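Rekbridge Community Workshop: Fall Safety Walkthrough
Checklist with comments, September

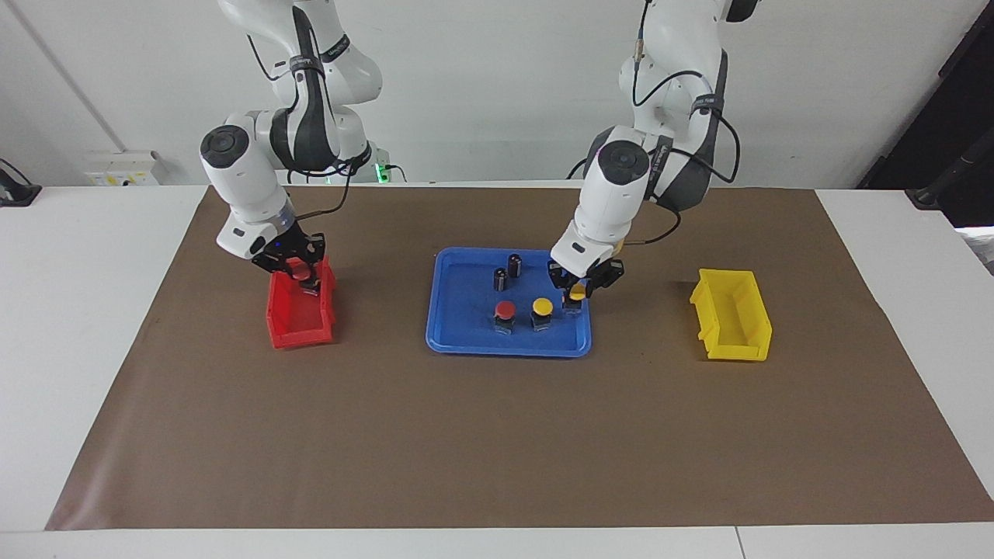
How often should a fire extinguisher in a shared workshop be looked at?
Once a month for a quick look at the gauge, pin and hose, plus a full service every year by a licensed company.

Entrance and hallway
Exit sign lit: OK. The new bulbs are so much brighter!
Door opens fully from inside: OK
Floor clear to the back door: FIX. Two bikes and a roll of carpet. Moved during the walkthrough, but please keep it that way.

Fire safety
Extinguisher by the kiln: OK, tag 339, gauge in the green
Extinguisher by the sink: OK
Smoke alarm test: OK. All of them went off together, loud and clear (sorry, choir next door).
Oily rag can: FIX. Lid doesn't close. New one on order from Pacheco.

Power
Cords and plugs: 23 checked, one pulled. The gray extension cord had a split near the plug and is now in the trash.
Panel access: OK, full 36 inches clear
Outlet testers by the sink: OK, tripped and reset on the first try

Woodshop
Table saw guard and riving knife: OK. Somebody cleaned the Fillimik saw down to the bare metal and it looks wonderful, thank you!
Dust collector bag: FIX. Nearly full. Empty it before the next bowl class.
Push sticks: OK, plenty, including some lovely new maple ones

First aid
Kit contents: restock small bandages and eyewash. The eyewash expires next month.
Burn gel: OK

Repairs budget left: $1,190, so the lid and the stair tread can both be done.

Next walkthrough starts at 9:15 a.m. Bring a flashlight, the crawl space is on the list.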